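Aus zweiter Hand und blitzblank: Möbeltag in Grusedbridge

Grusedbridge, 21. Oktober 2026. Wer in diesen Wochen eine Wohnung einrichtet und dabei nicht gleich alles neu kaufen möchte, der ist im Möbellager Zarnaton gut aufgehoben, und das schon seit dem Jahr 2000. Im November öffnet das Haus wieder seine Türen zum großen Möbeltag, und diesmal stehen 28 Schränke und Kommoden bereit, die vorher noch einmal liebevoll in die Hand genommen werden. 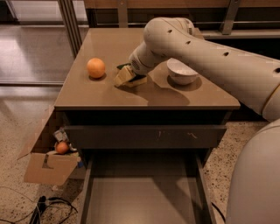 Geputzt wird bei Zarnaton gründlich, aber ohne viel Chemie – darauf legt Leiterin Noelia Gallardo großen Wert. Ein Spritzer Spülmittel, lauwarmes Wasser und ein gut ausgedrückter Schwamm reichen ihr für die meisten Oberflächen vollkommen aus. Der gelbe Schwamm mit der grünen Scheuerschicht gehört dabei zur Grundausstattung, nur sollte man auf glänzenden Platten wie dieser braunen lieber mit der weichen Seite arbeiten und ganz ohne Druck. »Kleine Kratzer dürfen bleiben, so ein Möbel hat ja schließlich schon etwas erlebt«, meint Gallardo und lacht.

Auch die Schubladen kommen an die Reihe, und zwar innen wie außen. Hawi Tekleab zieht sie dafür ganz auf, wischt die Ecken aus und lässt sie eine gute Weile offen stehen, damit später nichts muffig riecht, wenn die Tischwäsche einzieht.

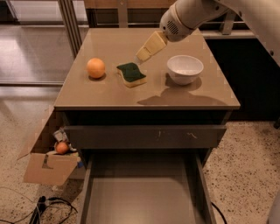 Kann man auch eigene Möbel vorbeibringen? Kleinere Stücke nimmt das Lager gern an, am besten nach kurzer Absprache mit dem Team am Eingang Tutside.

Für Kaffee und Kuchen sorgt an diesem Tag die Bäckerei Entwistle, der Eintritt ist frei.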